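Home Cookware Tables Worktops Spare Parts Delivery Contact

Konby Small Saucepan with Side Handle

The Konby is a small gray metal saucepan for one or two servings. It has a short handle on one side in place of a long one, so it takes up little room on the stove and fits on a shelf where a normal saucepan won't go. We sell it to people with small kitchens, to break rooms, and to anyone who already owns a big pot and is tired of heating an egg in it.

It comes without a lid. The Wirno lid in the small size fits and is listed under Spare Parts.

What it is good for

Oatmeal, a can of soup, two eggs, a cup or two of rice, warm milk, melted butter, gravy, reheating leftovers. It is too small for pasta for more than one person. Long spaghetti has to be broken or pushed down as it softens. If you cook for a family, look at the larger Konby pots on the Cookware page.

The pot is filled to the brim at 2 quarts, but nobody should cook in it that full. Stay below the handle fixing when you are boiling anything, and lower still for milk and oatmeal, which climb quickly.

Handle

The side handle is short. You can hold the pot by it for stirring and for moving it a short distance. When the pot is full, use a second hand with an oven mitt on the opposite side. The handle is metal and gets hot on any stove after a few minutes, so keep a folded towel or a mitt near the burner.

Turn the handle toward the back or the side of the stove. It sticks out less than a long handle, but a sleeve can still catch it.

Left-handed users have asked which way round the pot goes. There is one pouring lip, opposite the handle, so it works the same from either side.

Stoves

Gas: yes. Use the smallest burner. On a wide grate the pot may rock, and a grate ring (sold separately) will fix that.

Electric coil and glass top: yes. Lift the pot, don't slide it, if you want to keep the glass free of marks.

Induction: no. We get this question every week. The base is not magnetic and the stove will not see it.

Oven: safe up to 410 degrees Fahrenheit, without the lid. Do not put it under a broiler.

Microwave: no.

Utensils

Spoons and spatulas of wood, nylon or silicone are fine. Metal spoons are fine too, but they leave fine gray lines on the inside over time. These do not affect cooking. A full-size ladle is heavy for a pot this small and can pull it over when the pot is nearly empty. A shorter utensil sits better in it, and the end can rest up over the rim between stirs.

Don't leave a plastic or nylon utensil in the pot over heat. The end that touches the bottom will soften.

First use

Wash the pot with warm water and dish soap, rinse it, and dry it with a towel. Boil it once with plain water and throw the water out. You may notice a slight smell the first time. It goes away.

Cleaning

Wash by hand. The dishwasher will not ruin the pot, but the outside turns dull and chalky after a number of cycles, and we don't replace pots for that.

For burned food, cover the bottom with water, add a spoonful of baking soda, and simmer it for 5 minutes. Let it cool, then scrub with a nylon pad. Repeat if needed. Steel wool will scratch the surface.

White spots on the inside come from hard water. A little vinegar takes them off. Rinse well afterward.

Don't run cold water into a hot pot. The base can warp, and a warped base rocks on a flat stove.

Setting it down on wood

A hot pot will mark a wooden table. This applies to oiled, waxed and varnished tops alike, and it happens faster than most people expect. Use a trivet or a thick cork mat. A single sheet of paper towel does not help. On a dark or reddish finish the mark usually shows up as a pale ring.

If you already have a ring, let the wood dry for a day or two before you try anything. Light rings on waxed wood often fade with fresh wax and some rubbing. On varnish, you may have to refinish the spot. Our Dong cork trivet is the right size for this pot and costs less than the wax.

A cooled, dry pot can stand on wood as long as you like. 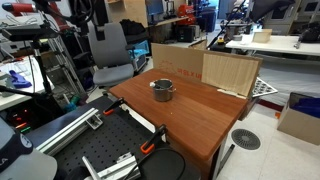 Small gray saucepan with side handle, on a wooden top in a reddish-brown finish. Utensil not included.

Storage

The pot nests inside the two larger Konby sizes. Put a cloth or a paper towel between them if you care about the finish. It can also hang from a hook by the handle, provided the hook is narrow enough to go through. The Mudby rail hooks fit.

Finish and variation

The gray differs a little from batch to batch. If you are buying several and want them to match, order them together and say so in the order notes. Small marks on the underside come from production and are not counted as defects.

Availability

The current batch is almost 4000 pots. When it runs out the next one follows in the same shape and size. Orders placed before noon on a working day normally leave the same day.

Returns

Unused pots can be sent back within the return period shown on your receipt. Please keep the carton and the cardboard insert. A pot that has been on a stove is a used pot, even if it has been washed.

If the handle fixing is loose when the pot arrives, don't use it. Write to us with the order number and a photo of the fixing and we will send another one. You don't need to return the first.

Sold with this pot

Wirno lid, small
Dong cork trivet
Mudby rail hooks
Konby grate ring

Page last changed April 9, 2021. Induction note and oven temperature added.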